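Compte rendu de la réunion d'équipe, août, site d'Anirberg
Animation : Hamisi Mfinanga

1. Réfrigérateur de la salle de pause
Le rangement des boissons passe au robot. Zosia signale que l'équipe du matin y consacrait 7 heures par mois. Ces heures restent à l'accueil — aucun poste supprimé, Lordale l'a confirmé par écrit.

2. Retours du personnel
Sur 89 salariés, environ la moitié a répondu. Deux demandes reviennent : garder l'accès libre au tiroir du bas et être prévenu avant chaque passage.

Bouteilles, table et tiroir :

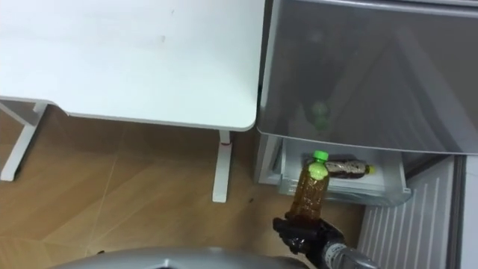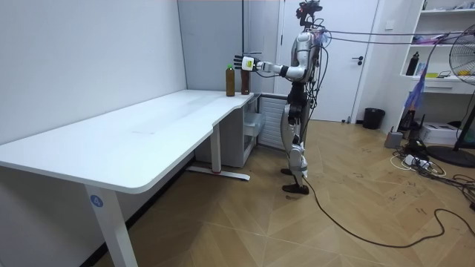
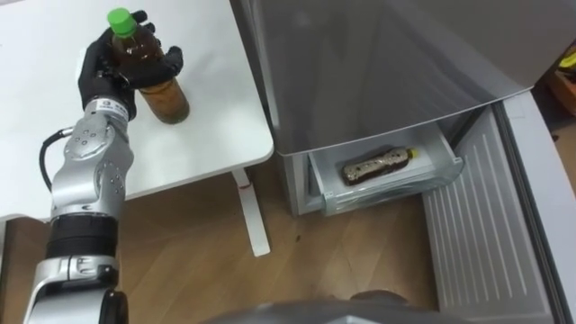
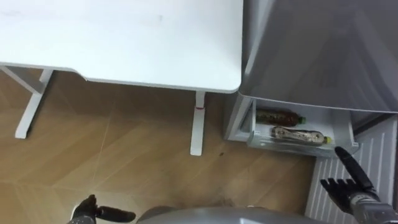 Malý demande qui intervient en cas d'arrêt. Réponse : le référent du jour, après une formation de 2 heures. La fiche de poste sera modifiée en conséquence.

3. Horaires
Passage fixé à 14 h 30, hors pause déjeuner. Zosia affiche le planning. Point reporté : la prime de référent.

Séance levée à 11 h 15.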